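Last updated 24 March 2020

# Tresavura holiday lets: questions from guests

**What time can we arrive?**

Check-in is from 3 pm and check-out is by 10 am. If you're coming on the late bus, tell Mitali Bepari when you book and she'll leave the key in the box by the side door. The code is sent the day before.

**How do we get there from the station?**

Take bus 18 towards Toltance and get off at Auer. The walk from the stop is 15 minutes, uphill at first. Taxis need to be booked ahead.

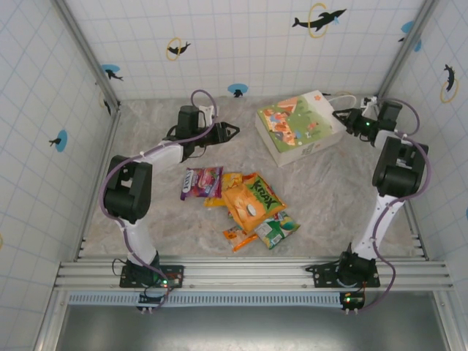

Drivers should ignore the satnav after the bridge and follow the signs for the upper village. Each flat has one parking space. A second car can go in the public car park — you pay at the machine.

**What does the price include?**

Bed linen, towels, heating and the final clean. The visitor tax is separate and is paid on arrival, by card or in cash.

**Can we bring a dog?**

One dog per flat, on the ground floor only. Please keep it off the beds and don't leave it alone in the flat.

**Is there anything for small children?**

We can lend a travel cot and a high chair. Both are free, but we don't have enough for every flat, so ask early. Stair gates can't be fitted in the upper flats.

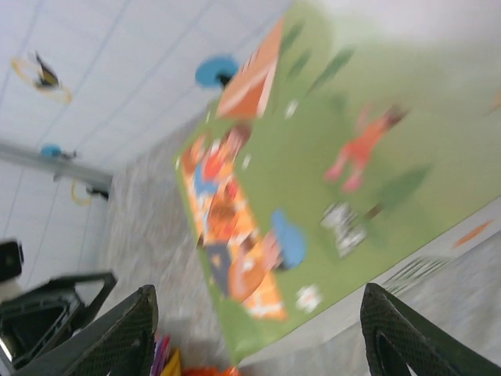 *Green play mat with an orange house*

**How do we pay?**

We ask for a deposit when you book and the rest 15 days before you arrive. Bank transfer is best. Put your booking number on the payment — without it, Reto Brunner has to match it by hand and your confirmation will be late.

**What if we need to cancel?**

Write to us as soon as you know. Until the balance is due you lose only the deposit. After that, we refund the balance if we can let the flat again for the same dates. You can also move your stay once without a fee, to any free week up to the end of September.

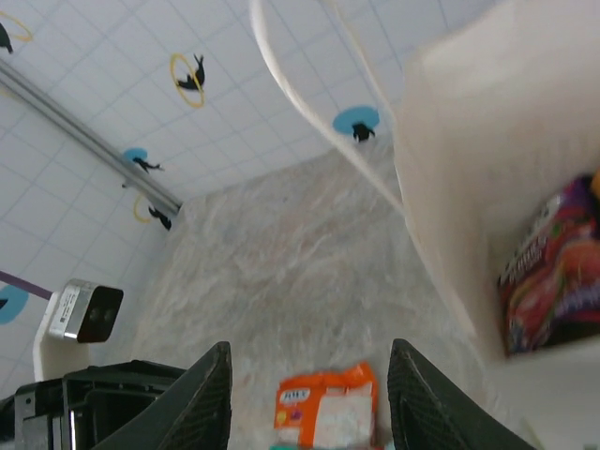

**Where do we put the rubbish?**

General waste goes in the grey bins behind the building, in the bags left under the sink. Glass and tins go to the collection point by the car park.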